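October 25, 2024
Arsalan Kiani

Frida Bach wrote:
> The notice says Kurov will list its hockey club as a separate
> company. Do holders of the parent need to do anything before
> the record date? And does the arena debt go with the club?

No action is needed. Holders on the record date get one club share for every 10 parent shares. Fractions are paid in cash. If you hold through a broker, the new shares should show up within eight business days.

The debt is split. The arena loan, $232 million at last report, moves to the club company. The practice rink lease stays with Kurov, which will bill the club for its use.

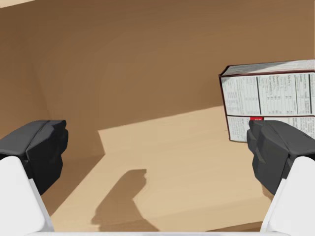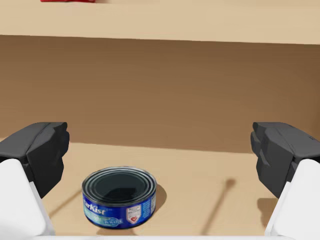
On voting: the club will have two share classes. Kurov's founders keep 63 percent of the votes through the B shares, so a later sale of the team would still need their consent. The league must also approve any new owner above its holding limit. I could not find that limit in the filing.

Man-sik Kwon asked in September whether the Prilico broadcast contract transfers. It does, on the same terms. The naming rights deal with Goseo is listed under "shared agreements" and I can't tell from the text who collects the fees. Colin Sowerby has the full exhibit list and may be able to check section 8.

Arsalan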